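목재 표면 마감의 기초
강의 노트 4: 밝은색 목재와 투명 마감
담당: Ehab Shawky

지난 시간에 우리는 나무의 함수율을 배웠습니다. 오늘은 밝은색 나무의 표면을 어떻게 준비하고 칠하는지 공부합니다. 저는 한국어로 수업 자료를 쓸 때 어려운 한자말을 되도록 피합니다. 이해가 안 되는 단어가 있으면 수업 시간에 꼭 물어보십시오.

1. 나뭇결의 방향

나뭇결은 나무를 어떤 각도로 켰는지에 따라 모양이 달라집니다. 나이테와 직각에 가깝게 켜면 곧은결이 나오고, 나이테에 접하는 방향으로 켜면 물결이나 산 모양의 무늬결이 나옵니다. 무늬결 판은 보기에 부드럽지만 폭 방향으로 더 많이 줄고 늘어납니다. 그래서 넓은 상판을 만들 때에는 고정하는 방법을 먼저 생각해야 합니다.
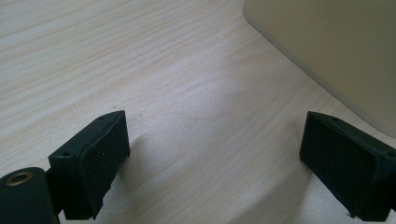
사포질은 언제나 결과 같은 방향으로 합니다. 결을 가로질러 문지르면 가는 흠이 생기고, 이 흠은 칠을 한 다음에 더 잘 보입니다. 거친 사포에서 시작하여 단계를 건너뛰지 말고 올라가십시오. 우리 실습에서는 300방 사포를 마지막으로 씁니다. 더 고운 사포를 쓰면 표면은 매끈해지지만 오일이 잘 스며들지 않을 수 있습니다.

2. 마감재의 종류

오일은 나무 속으로 들어가고, 바니시는 나무 위에 막을 만듭니다. 오일 마감은 부분 수리가 쉽습니다. 바니시는 물과 긁힘에 강한 편이지만, 한번 벗겨지면 넓은 면을 다시 갈아야 하는 경우가 많습니다. 수성 바니시는 색이 거의 변하지 않아서 밝은 나무에 알맞습니다. 유성 제품은 시간이 지나면 노란빛이 강해집니다.

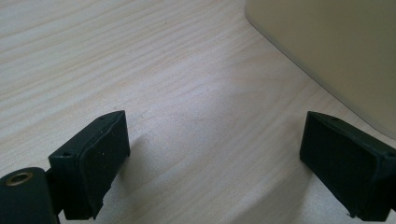 광택도 미리 정해야 합니다. 무광은 빛을 흩어지게 하므로 작은 흠이 덜 보입니다. 반광은 결이 조금 더 깊어 보입니다. 표면을 검사할 때에는 불빛을 옆에서 낮게 비추고, 보는 자리를 두 번 이상 바꾸십시오. 위에서만 보면 붓 자국을 놓치기 쉽습니다.

3. 칠하는 순서

먼지를 닦고, 얇게 한 번 칠하고, 충분히 말린 뒤에 가볍게 갈고 다시 칠합니다. 두껍게 한 번 칠하는 것보다 얇게 2회 칠하는 것이 안전합니다. 수성 마감재는 처음 칠할 때 나무의 섬유를 일으킵니다. 이것을 줄이려면 칠하기 전에 젖은 천으로 표면을 닦고, 말린 다음 일어난 섬유만 살짝 갈아 냅니다.

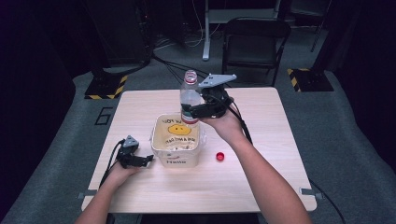
모서리는 특히 조심해야 합니다. 날카로운 모서리에서는 칠이 얇아지고 먼저 닳습니다. 조금 둥글게 다듬으면 칠이 고르게 남습니다. 판의 아랫면도 같은 횟수로 칠하십시오. 한쪽만 칠하면 습기가 드나드는 속도가 달라져서 판이 휠 수 있습니다.

4. 안전

오일이 묻은 천은 뭉쳐서 버리지 마십시오. 마르면서 열이 나고 불이 날 수 있습니다. 물에 적셔서 뚜껑이 있는 금속 통에 넣습니다.

과제

집이나 학교에 있는 나무 가구를 하나 골라 결의 종류, 마감, 닳은 부분을 한 쪽으로 정리하십시오. 다음 수업 전까지 432호 사서함에 넣으면 됩니다.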